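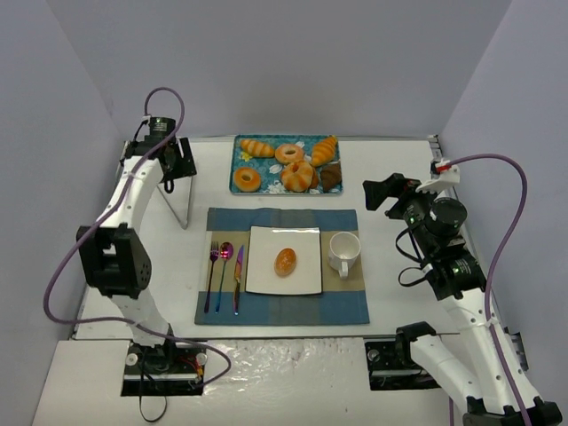
Radka Vukčević

Minutes of the bench practice meeting, March, Wendham room

We got going a little after 2, once everyone had found a chair and the tea had gone round, and I want to thank the Cosach people for coming over when they had plenty on their own plates. I have written this up more fully than I usually do, so please bear with me, and do tell me if I have put words in your mouth!

The March draft of the two-arm bench rules was taken as read. Most of the first hour went on item 4, the table reset. The old wording said the table should be "laid as normal," and we all agreed (with some laughter) that normal means something different to each of us. The new wording asks for the placemat to go down first, then the plate centered on it with one roll, fork, spoon and knife to the left in that order, and the mug to the right with its handle toward the front. The pastry tray goes behind. Kun asked that the tray be left alone between runs unless something in it has been moved, and that was happily accepted.

Cables came next, and here we were slower. Fivusia's draft wants every cable tied to the arm along its whole length. Cosach felt that a loop has to be left at the joints or the arm pulls against it at full stretch, and after a good long talk we settled on this: a free loop is allowed on the outer side of each arm, never on the side facing the other arm, and whoever starts the shift moves both arms slowly through their reach and watches the loops all the way.

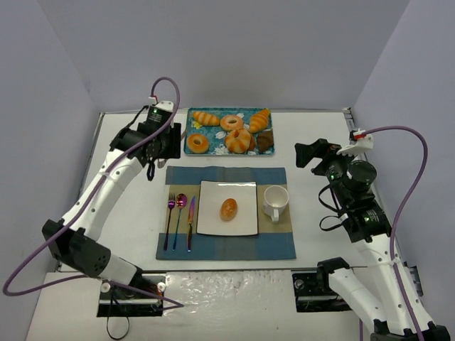

On hands inside the enclosure, the rule stays as it was, and I was glad of it. Both arms are to be stopped before anyone reaches in, even to straighten a fork. Green lights on the modules are not to be taken as permission. The person reaching in says so out loud and waits for an answer.

We did not finish item 7, on speed near the tableware. Cosach will bring their figures next time, and Kun will rewrite the paragraph on grippers passing over the mug.

Actions: Radka to send round the clean draft; Fivusia to redo the cable page; everyone to read all 17 pages, please, including the appendix. We closed with warm thanks to Wendham for the room and the biscuits.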